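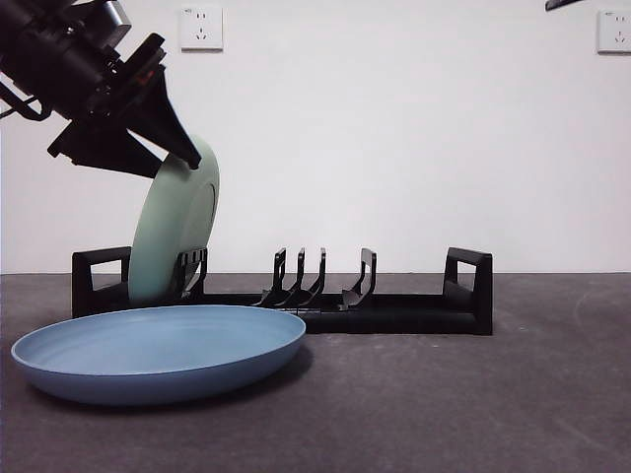

Why Do Plates Have a Rim?

Have you ever eaten soup off a flat board? I tried it once when I was nine, and my mom was not happy. The soup went across the table, down the table leg and onto my socks. So today I want to talk about plates, and why that little raised edge matters so much.

Long ago, lots of people in Europe ate their dinner off a thick slice of old bread. It was called a trencher. The bread soaked up the gravy, and when you finished your meat you could eat your "plate" too (or give it to the dog!). Later on people used wooden trenchers, and some of those had a small hollow for salt. Pretty smart.

Then there's pottery. A clay plate starts out as a soft, squishy lump. The potter can spin it on a wheel or press it into a mold, and then it has to dry slowly. After that it goes into a very hot oven called a kiln. I visited a pottery in Wendmont last December, and the potter told me her kiln goes up to around 1045 degrees Celsius for the first firing. Your oven at home would never get close to that -- cookies bake at less than 200!

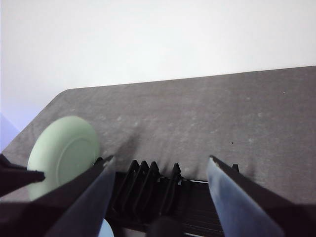 After the first firing, the plate is hard but it still soaks up water like a sponge. That's where glaze comes in. Glaze is a mix of water and powdered minerals, and it looks like runny paint. In the kiln it melts and turns into a thin coat of glass. The color can change a lot in there too. A glaze that goes on dull pink might come out green or blue, so potters make little test tiles first. The pottery I visited had 253 of them hanging on one wall, and I wanted to take them all home.

Okay, back to the rim. It does two big jobs. It keeps the sauce from running off, and it gives your fingers somewhere to hold that isn't covered in spaghetti. It also makes the plate stronger, a bit like how a sheet of paper gets stiffer when you fold up the edges.

Want to test that? Get 2 sheets of paper. Leave one flat and fold up all the sides of the other one, with a bit of tape at the corners. Now hold each one by one edge and put a few raisins in the middle. Watch which one droops! You can eat the raisins afterward.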